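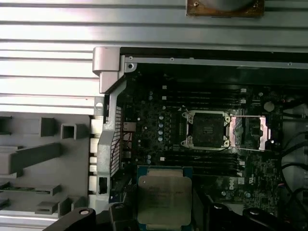

What is an idiom?
A set phrase whose meaning can't be worked out from its separate words. "Kick the bucket" is the usual case.

How many idioms are on the site?
There are 2,439 entries, each with a meaning and an origin where one is known.
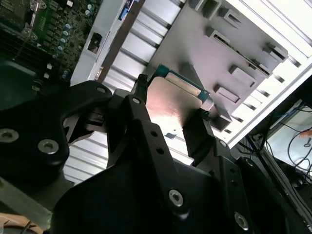

Some entries say "origin unknown". We would sooner leave a gap than print a guess.

Who writes the entries?
Laurențiu Avram writes most of them. Yevhen Maksymiv checks the quotations.
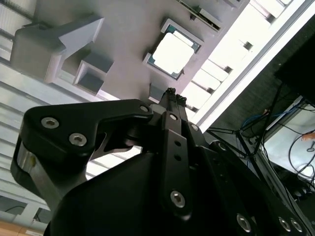

Fingers of a black gripper, below a light grey fixture.

Can I suggest a phrase?
Yes. Use the form and keep your note under 100 words. New entries go up in December. 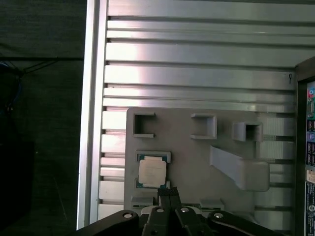

Please give the place where you heard it, if you remember. Local sayings from Corncombe and Kiston have their own page.

Can I use entries in class?
Yes, up to 40 at a time, with a link back to us.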